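Notes wk 7 - Interior Surfaces & Finishes (Egilsson). Read before studio, bring Zoëga chart.

Main thing this week = **light reflectance**. LRV, scale 0 to 100. Black near the bottom, white near the top, nothing real hits either end. Pale surfaces bounce light back up under shelves and into faces, dark ones swallow it.

- LRV is about lightness only, says nothing on hue
- gloss is a seperate number!! don't mix them up
- neighbors matter - mid gray looks dark on a pale top

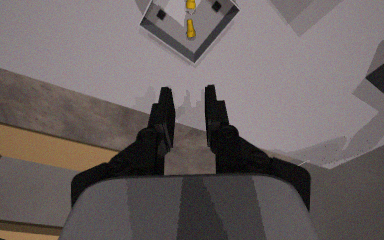

## Work surfaces

Case: Rurbridge reading room, 1163 sq ft, long tables, north windows. First scheme used dark oak tops. Readers complained of tired eyes - white page on dark wood, eye keeps readjusting. Ásgeirsdóttir's fix was a mid-tone top from Colasura, matte. Complaints dropped. Cost 18 percent over budget, worth knowing for the essay.

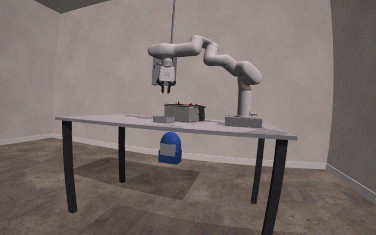
Contrast between things and the surface under them comes next, and it's where most of you lost marks in January. Low contrast = edges vanish, esp. for older users. White on white is the hard case. Look at the arm over the white tabletop: the pale links have to rely on shading, but the short black fingers read straight away. Same idea for a cup, a switch plate, a stair nosing. Aim for a clear LRV gap wherever somebody has to find an edge.

Sanmont exercise: pick 13 samples, rank them by eye, then check agianst the chart. Do it under daylight and again under lamps. Write down where your order changed.
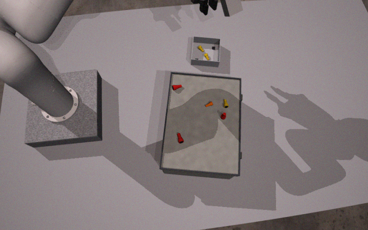 *Fig. 3. Light gray top, darker brown floor.*

For next time: sheen, glare angles, Vibeke's handout pp. 7 to 13.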